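Participants wanted: home seating and cushion comfort study

Posted 2022-08-09

Brirko is looking for adults to take part in a paid study on how people sit at home. We want to learn which chairs and cushions people choose for reading, watching TV and talking on the phone, and how comfortable they feel after a longer sit. The results will be used by Makico, a furniture maker planning its next line of small armchairs.

Who can take part
You should be 18 or older and able to sit down and stand up without help. You do not need to own any special furniture. We are especially interested in people who live in small apartments and people who read for an hour or more most evenings. Employees of Brirko, Makico and Vasteck cannot apply.

What you will do
The study runs for 14 days. You will come to our rooms in the Jireš building twice, once at the start and once at the end. Each visit takes 2 hours. Between visits you fill in a short diary every evening - where you sat, for how long, and whether your back, neck or legs felt sore. The diary can be done on paper or by phone.

During the visits you will try several seats, with and without pillows, and answer questions about height, depth and firmness. Please wear everyday clothes and the shoes you normally wear indoors.

Pay
You will receive $500 after the second visit, provided the diary is complete. Parking is free behind the building. We do not pay for travel.

Places
There are 20 places. If you are not chosen this time, we can keep your details for the next round in May - tell us if you would like that.

The seats include low tub chairs with rounded backs, and the pillows come in plain and fuzzy covers.
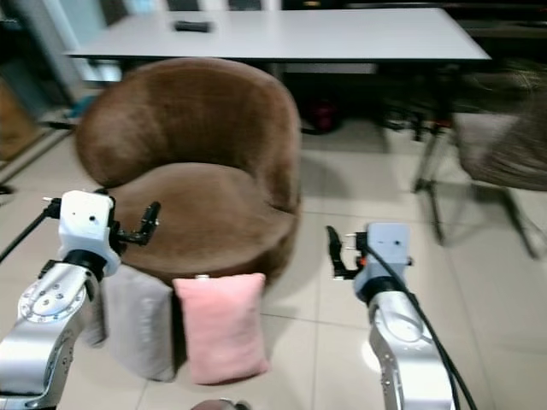
How to apply
Fill in the form at the front desk or ask for it by mail. Include your age, your height and the hours you are free on weekdays. We will reply to all applicants.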